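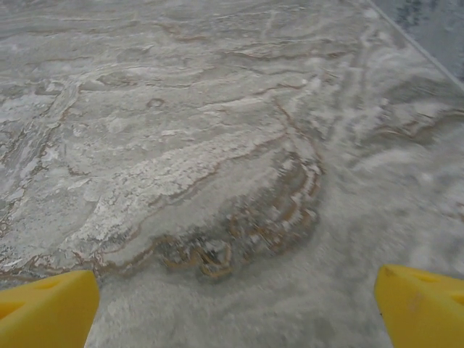 benchrat
Lidton put robot arms on our sorting line in August. 3 of us used to do small parts, now I watch them and fix jams. Same pay so far.

yerin_song
Same at Plollemstead. My wrists feel better — my hours don't. I lost Monday. 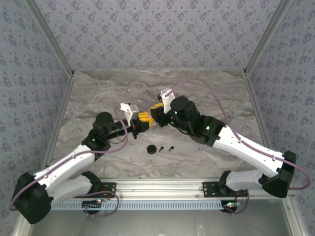
Two arms per station, and I cover both.

J. Pfeiffer
Disagree that it's all bad. We kept all 19 people.

benchrat
For how long, though? Ask again in August.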